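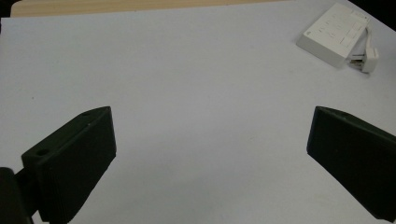

How much weight can the Grosby folding table hold?
Up to 1000 pounds, spread evenly across the top. A piano dropped on one corner is a separate conversation.

Grosby Folding Work Table, by Skosico

The Grosby opens in two moves and closes in three, the third being the one where you remember the latch. It fits behind most doors and under most beds, and it has been sold from our Crenshaw shop long enough that we now see people buying a second one for the children who ran off with the first.

What you get
Table with folding legs, four rubber feet, one spare foot (you will lose one), carrying strap, instruction sheet with a drawing of a man who looks far too pleased.

Warranty
5 years on the legs and hinges, 2 on the strap. Gravy is not a manufacturing defect.

Delivery
Free to Zernandale and Crenshaw. Orders placed now ship in February — we would rather say so here than in an apologetic email.

Customer notes
"Held my entire tax history. Did not hold my interest, but that's taxes." — Anastasia Karagiannis
"Bought for card games. Now it's where the mail lives." — Reynaldo Umali
"Strap is short if you're tall. I'm tall." — Ravindra Thakur

The strap now comes in a long version at no extra charge. Ask for it at checkout, or call the shop and ask for Rafsan.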